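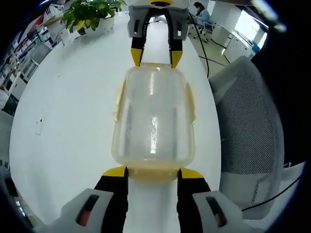 2. Collecting the demos

Container task, both grippers. One holds the box upright on the white table, fingers pressed on the base, the other comes in from the top. Tharindu Ekanayake did the first 60, I did the rest – target was 100 per task and we got there in February.

Rules we settled on after the first batch:
Start with grippers apart, same spot every time.
Slow near the box. Fast moves gave us blurry frames and the tracking droped out.
Dont fix a bad grab halfway, stop and redo it.

6 demos thrown out, all mine, cable got caught on a chair. Redid those the same afternoon.

3. Still to do

Chi-keung Chuang wants a second set of 100 with the table turned. Labels for the Griva set are half done – see the shared sheet. Training starts once both are in.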